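# How do people count seals on a beach without counting the same ones twice?

**Asked Feb 10, 2001**

We live a short drive from Cillen Point and my kids have gone completely seal crazy this winter. Last weekend we stood up on the bluff and tried to count the gray seals on the sand. I got 530, my daughter got 700, and my son gave up and ate his sandwich. The sign in the parking lot says the count for 2000 was 776.

So how do they get a number like that? The seals never stop moving! Some slide into the water, others come out, and the pups are the same color as half the rocks. Is there a method a family could use with one pair of binoculars and a notebook? We'd love to go back in February and do it properly.

---

## Answer 1

You need a plane.

---

## Answer 2

Oh, you don't need a plane, you can do a lot from that bluff. I've been counting at Wibisono Cove for years and it is still my favorite way to spend a freezing morning.

First thing is tide. Go at low tide, and get there an hour before so you're settled when the most animals are hauled out. If you count at low tide one day and high tide the next, you might as well be counting two different beaches.

Second, split the beach up. Pick landmarks you can all agree on (a big rock, a fence post, the mouth of the creek) and count between them, left to right, one section at a time. Write the number down before you move the binoculars. Once a section is done, leave it alone, even if ten more come waddling up the sand behind you. A count is meant to be a snapshot, so a few will get missed and a few will get counted twice, and over a whole beach it comes out pretty close.

Third, do it three times and use the middle number. Have each kid do their own count and keep quiet about it till the end – mine used to nudge their totals toward whoever shouted first.

A clicker counter is a huge help. I have a Pikex one and can work it with mittens on. Count pups separately if you can. They're harder, and you'll want a second pass just for them.

Please stay up on the bluff, and leave the dog home. If heads start coming up all along the beach, you're too close, and if they rush for the water your count is finished and the pups can get hurt.

---

## Answer 3

Agree with nearly all of the above, though I'd use the average of the three counts and not the middle one. With just three it hardly matters.

On your two numbers: 530 and 700 isn't bad at all for a first try! Did you both cover the same stretch? There's a little pocket beach at the north end of Cillen that you can only see from the second bench, and it fills up fast.

As for the sign, I don't know how that one was done. The Rirner Bay group works from photographs. They shoot the beach in overlapping strips, lay the prints out on a table, and put a pin dot on every animal so none gets marked twice. You could try that at home with an ordinary camera and a red pen. Kids love the dots. 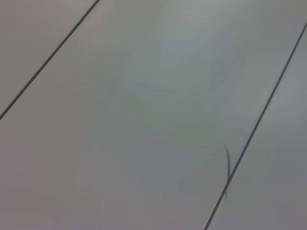
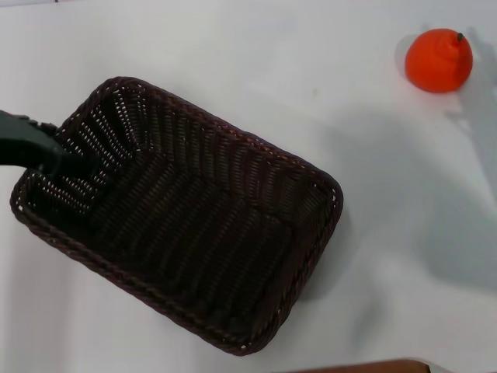 One more trick for when the seals are packed in tight. Count one group of ten very carefully, get a feel for how much room ten takes up in your binoculars, then step along the beach in blocks that size. It feels like cheating but people who count birds do the same thing with big flocks. Check yourself on a small group first, where you can count every animal and see how far off your blocks were.

And write down the weather. Wind direction too. We get far fewer on the sand when it blows hard from the east, and it took me two winters of puzzling over low numbers before I looked back through my notes and saw it. Come back and post your totals, I'd really like to see them!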